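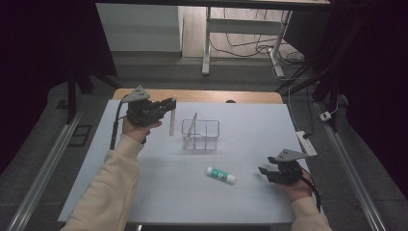 Lekard 2.0 turns hand-held gripper recordings into checked training sets

Histarden today released Lekard 2.0, the new version of its software for recording, checking and trimming two-handed manipulation data. It is available now to all current license holders.

Lekard takes in the recordings from a left and a right hand-held gripper and puts them on a single timeline. In earlier versions the two streams were matched after a session had ended. Version 2.0 matches them while the operator is still working and marks any stretch where one side drops out or drifts, so a bad take can be redone on the spot.

The release also adds a new object tracker for clear and thin items. Transparent strips, wire racks and narrow upright sticks give depth sensors trouble, and many teams have had to label them by hand. The tracker combines the gripper path with the camera view to estimate where such an item is, and reports how sure it is of each estimate. Users can set their own cutoff - anything under it goes to a review list.

Histarden tested the software on desktop sorting and placing tasks at its Laitinen lab. The test set held 2,000 takes across 165 task variations. Review of the full set took 58 hours with version 2.0, compared with 147 hours with the previous version.

Other changes include faster export, a simpler calibration screen and a command-line tool for batch jobs. Projects made in version 1 open without conversion, but custom export scripts need to be updated. A guide to the script changes comes with the installer.

Support for the Prasard motion planner is in beta and will be part of the regular release in April.

Histarden develops control and data software for robotics teams. License and upgrade questions can be sent through the contact form on the company's website.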